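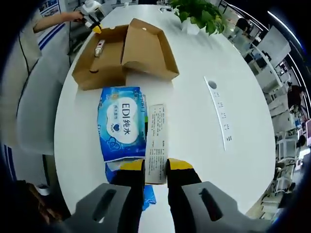 Do I need to have danced in a battle before to take part?
Anyone who's been dancing for a few months is welcome, first-timers included, and we'll pair you with a crew on the day if you come alone.

So, I'm after dancers! I'm Paraskevi and I run the Prallgate street dance weekend with my mate Fotis Petridis (he does the music, I do the shouting). We've got the hall at Pillau again and I want more poppers, lockers and house dancers than last time, when it was nearly all b-boys and my own lot from Xenos.

You can put your name down for solos, for crews of up to 3, or for the Saturday-style open circle where there's no judging and you just get in and dance. Solos go up to a final with live drums. The winning crew gets £678 in cash, which is what was left in the pot after we paid for the floor, and yes, it's a proper sprung floor this year, no more gaffer tape!

I'm also looking for two more judges and a host who can keep a crowd going for hours without losing their voice. Judges get travel and dinner. The host gets paid a bit, ask me.

Under 16s need a parent's say-so in writing. Bring clean trainers, the hall people are fussy.

To enter, send me your dance name, your style and a clip if you've got one, through the Clirkeo page, marked for Paraskevi Papadakis. Entries in by 2010-04-26 please, Fotis needs time to sort the running order.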